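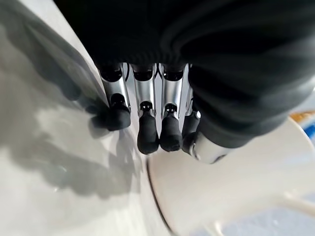

Zuletzt geändert: 2004-12-04

Handschuhe für 247 Euro, oder was man mir unter »lebenslang« verkaufen wollte

Seit Oktober suche ich neue Winterhandschuhe. Die alten sind an der Daumennaht hin, zum dritten Mal geflickt, und Gertraud Wieser, die mir sonst alles näht, hat sie mir diesmal einfach zurückgegeben. Lohnt nicht mehr, sagte sie.

Also ins Fachgeschäft. Dort liegt ein Paar von Cistus für 247 Euro im Regal, daneben eines von Unnithan für 205. Auf meine Frage, worin der Unterschied bestehe, bekam ich das Wort »Membran« zu hören. Beide haben eine Membran. Der Verkäufer meinte dann, die von Cistus sei atmungsaktiver. Wie er das gemessen habe, wollte ich wissen. Da ging er zur Kasse, weil dort angeblich jemand wartete.

Ich habe nichts gegen teure Sachen, wenn sie halten. Mein Mantel ist von 1986 und hat damals einen halben Monatslohn gekostet. Mich stört, dass ich für den Preis nichts Nachprüfbares erfahre. Auf dem Anhänger steht »lebenslange Garantie«, im Kleingedruckten sind Nähte, Futter und »normale Abnutzung« ausgenommen. Was bleibt da übrig? Der Anhänger vermutlich.

Ajith Panicker aus dem Chor schwört auf Fäustlinge vom Markt in Rarkgate, Wolle, innen verfilzt. Er behauptet, damit bei minus zwanzig Grad Rad gefahren zu sein. Ich kenne Ajith und ziehe bei ihm grundsätzlich zehn Grad ab, aber selbst dann wäre das brauchbar. Mit Fäustlingen bekomme ich allerdings keinen Schlüssel ins Schloss und keine Münze in den Parkautomaten.

Dann diese Tests in den Zeitschriften. Im letzten, den ich gelesen habe, hatten alle Modelle »gut« oder »sehr gut«, und auf der Seite gegenüber warb der Testsieger. Kann Zufall sein. Getragen wurden die Handschuhe laut Text an 2 Tagen. Meine Daumennaht hat beim ersten Mal nach zwei Wintern nachgegeben, das findet so ein Test nie heraus.

Vorläufig trage ich zwei Paar dünne übereinander, das innere aus Seide, vom Flohmarkt. Geht bis knapp unter null. Nasser Schnee ist eine andere Sache. Und falls jemand eine Werkstatt kennt, die Leder am Daumen noch ordentlich einsetzt und dafür keine Mondpreise verlangt, bitte melden.

Seite drucken | Artikel per E-Mail versenden

Kommentare

Trinidad Retamal: Ich habe die von Unnithan seit letztem Jahr. Warm sind sie, aber das Futter kommt beim Ausziehen mit heraus, jedes Mal. Für 205 Euro eine Frechheit.

Sudheer Rajan: Lederfett! Zweimal im Winter, vor allem an den Nähten. Meine sind elf Jahre alt.

Gertraud Wieser: Ich habe gesagt, es lohnt nicht mehr mit DEM Leder. Bring sie halt noch mal vorbei.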